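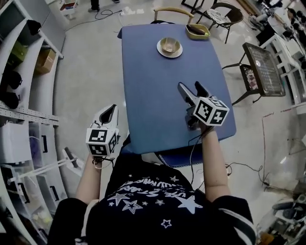

*Fig. 1. Two hand-held grippers at the table. The bowl and saucer are at the far end.*

## Week 2: Can machines do chores yet?

Short answer: some, slowly. Clearing a table is still hard. The arm has to find the bowl, pick it up without tipping it, and put it down somewhere sensible.

Savvas Vrettos taught the task by hand, using grippers like these. His set had 300 demonstrations. On test, the arm cleared 167 tables before its first dropped dish.
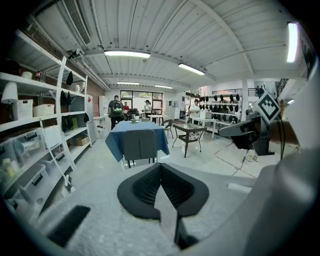
*Fig. 2. View from a gripper, with the blue-covered table across the room.*

Rooms are the other problem. Shelves, chairs and people all move from day to day.

For Thursday:

- Read the Plodesari notes, first part only.
- Pick one chore from home and list every grasp it needs.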